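Dusodholm support desk
Ticket: Guideline section 4 (two-vessel handling), episodes rejected by validator
Opened by: Laine Laur
Assigned to: Povilas Jaunzems
Priority: normal
Status: Resolved, one follow-up open

Laine Laur wrote:

Hello. Since the guideline was updated in April, the validator rejects most of my episodes in the task "transfer from beaker to crucible". The message is always the same: "R2 violation: simultaneous contact, no primary hand". I have read section 4 two times and I think I follow it. The left hand takes the beaker, the right hand takes the crucible, and they come together above the table. Before the update this was accepted.

Please tell me if the rule changed or if I understand it wrongly. I do not want to record the Saturday session if all of it will be thrown away.

Povilas Jaunzems wrote:

Hello Laine, thank you for the clear report. The rule did not change in meaning, but the wording did. In the old text the primary hand was "the hand that moves the substance". In the new text it is "the hand declared in the task card". If the task card has an empty field for primary hand, the validator cannot choose, and it gives R2 for every episode where both hands hold something.

Could you please check three things:

1. Open the task card and look at the field "primary hand". Is it filled?
2. Look at the guideline version in the lower corner of the Lilico panel. It should be the same as on the Ziteton server.
3. Send one still from a rejected episode, from the moment when the vessels are closest.

Please do not edit the labels by hand yet. If they are edited before we find the cause, the log will show two different reasons and it is difficult to separate them afterwards.

Laine Laur wrote:

The field is empty. I did not know it existed, it is not visible unless one opens "more". The version is the same in both places. The still is attached, it is from the second episode in the rejected group.

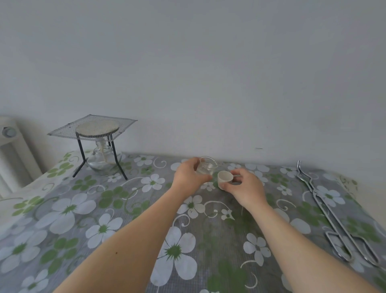
Attachment 1: beaker in left hand, crucible in right hand, lamp not lit

Povilas Jaunzems wrote:

Thank you. The hold is correct according to 4.2: one vessel in each hand, and the opening of the crucible is not covered by the fingers. The lamp is unlit, so 4.5 is also respected. The tongs lie on the table and are in neither hand, this is fine for a transfer step.

So I see no fault in the handling. The cause is the empty field. Please set "primary hand" to left, because the beaker is the vessel that gives, and run the validator again on the same group.

One remark which is not connected with the error. The tongs have to be fully in view at the start of each episode — the policy learns the later step, lifting the crucible, from the position of the tongs. In your still the handles reach almost to the bottom right corner. If you can move them a little towards the middle, it is safer.

Laine Laur wrote:

I set it to left and ran again. All accepted except 2. These two have a different message: "R7: object list incomplete". I will move the tongs.

Bijan Bagheri wrote:

I join for the R7 part. The object list for this task must contain the wire gauze as a separate object from the tripod. In the older cards they were one object, "stand". Laine, please add "gauze" and keep "tripod". The ceramic centre belongs to the gauze and does not need its own line.

Laine Laur wrote:

Added, and both are accepted now. Thank you to both of you. May I suggest that the field for primary hand is shown always? Other people who record for Tseng will have the same problem.

Povilas Jaunzems wrote:

I agree. I have passed this to Triin Eglītis, who is responsible for the form. Until it is changed, the rule for everybody is: open "more" and fill the field before the first episode, also when the task seems to use only one hand.

Resolution: primary hand was missing in the task card, R2 was given for every episode with both hands occupied. Field filled, object list corrected, group validated again. No episodes deleted.

Follow-up: make "primary hand" a required field (Triin Eglītis) — open.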